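Call for participants: arm cell build, shared workshop at Boden

The Urnari build group has room for more people on its small-parts assembly cell. The work is unpaid and runs in the evening from July. Members build a desktop robot arm cell in simulation first, then on the bench at Boden.

The current job is the rod and cradle task. The arm works around a white tray holding a dark block with a channel along its top. Part placement, gripper approach and bin position are all being worked out in the simulator before any metal is cut.

What we need:

- One person to write and tune motion scripts. Python is enough to start.
- One person to model fixtures and keep the part files in order.
- One person for wiring and the bench power supply. You must be able to read a schematic.

Experience with the Tapia controller board is useful but can be picked up on site.
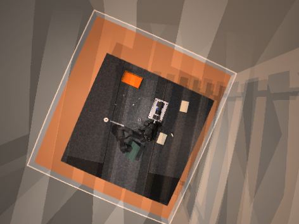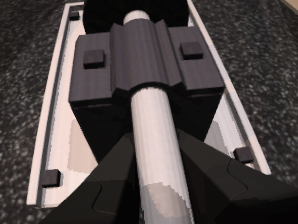
Simulator renders, Wimance cell: work surface from above (first), tray and gripper fingers up close (second).

Each script change is tested over 1000 simulated runs and logged. The target for the first full set is 4000 runs. Logs are plain text and are kept with the part files - please do not store them on your own machine only.

Participants bring a laptop. Hand tools are on the wall, and the workshop printer may be used for fixtures at the cost of material. Closed shoes are required on the bench side. Sessions start at 6:30 p.m.

To apply, send a short note on past builds and the role you want. Leave it in the Urnari mailbox at Boden or post it to the group list under reference 2243.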